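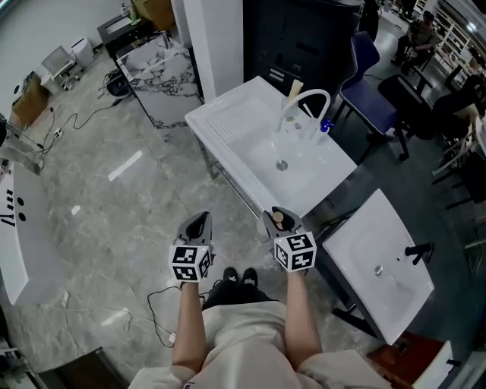
Salvaged sinks go on sale at the Mostano reuse hall from 9 am, first in first served, and staff say the ceramic ones won't last the morning.

The hall took in 44 basins and kitchen sinks over the winter, most of them out of the old Ollia flats on the east side, which are being gutted floor by floor. Some are on stands so people can get a proper look at the height and the drainboard before they hand over any money. The rest are stacked out the back — ask at the counter and someone will take you through.

Prices start at $11 for a small bathroom basin. Big ceramic kitchen sinks with a ribbed drainboard are dearer, depending on chips. Faucets are priced seperately unless the tag says otherwise. Stands too. Cash or card, no holds, no phone orders.

Not everything is perfect. A few basins have hairline cracks in the glaze and are marked down for garden use. Potting benches, bird baths, that sort of thing. Check the drain size before you leave, the hall stocks two fittings only and the older Zetix wastes are an odd size that the hardware store on Phùng Street no longer carries. Bring a tape measure. Bring a second pair of hands as well, a full-size ceramic sink is a two-person lift and the loading door is up a short ramp.

The hall opened in September and says it has kept 1,752 household fittings out of landfill so far, mostly doors, taps and light shades. Sinks have been the slow one. They are heavy, they take up floor space and buyers want to see them standing up before they commit, so the front room has been rearranged to give them some space.

Cabinets and a few odd chairs will be offered later in the month, once they've been cleaned and tagged. Paint is not accepted at the moment, nor are toilets — the bay for those is full.

Doors close at 2 pm. Parking is at the rear off the lane, but the front kerb is loading only and the council does ticket it. Anything paid for has to be picked up by closing the folowing day or it goes back on the floor.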